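Home | News | Programs | Faculty | Contact

July 13, 2021

Drarkwood School of Management opens evening certificate in corporate governance

I've been itching to share this one! After a long June of paperwork, our new evening certificate in corporate governance is open for sign-ups, and I get to direct it. We've got room for 186 students at our Zonau campus, and around 400 people have already asked for the brochure.
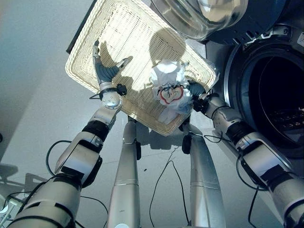
One reader of our newsletter wrote in to ask whether you need a business degree to apply, and whether the board reporting class could be taken alone. No to the first, yes to the second — just tick the single-class box on the form.

The certificate runs 6 months and covers board duties, employee relations and strategy (my own favorite, so expect me to go on a bit). Each class costs $1,674, books included.

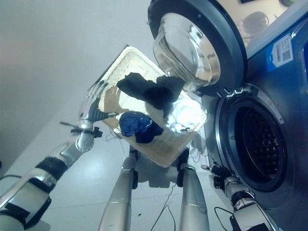
You'll also work on a live case from Plolard, who are opening up their board papers to our students — a real treat if you've only ever seen the textbook kind. Applications go through the Drarkwood office.

Filed under: Campus News, Executive Education

Comments

Kovács: Are the evening classes recorded?

marketingmom: Signed up last night, can't wait!

T.R.: Is there a payment plan?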